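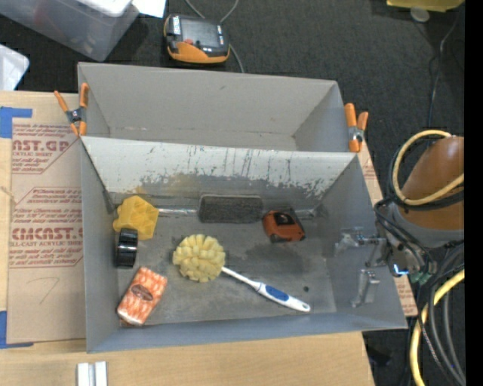

Odds and ends waiting to be sorted, with the scrubbing brush taking center stage.

The Great Drawer Clear-Out is back! Last February's was such fun that Ratree Yensuk has agreed to run it again at the Gollutside hall, and we already have 21 households signed up – a wonderful start.

The idea is simple. Bring whatever has been rattling around in your kitchen drawers and under the sink: tape, tape measures, brushes with plenty of scrub left in them, the block of something you bought for one job and forgot. Everything goes into the gray bins first, all jumbled together, and then we sort it onto the tables for swapping. I came home last year with a terrific long-handled brush and have used it on every pan I own!

Doors open at 2 on 27 February 2018 and we wrap up by 6. Please limit yourselves to two bags each, and no paint or batteries. Leftovers go to the Cedusach repair shelf. Tea and cake as usual, so bring a mug.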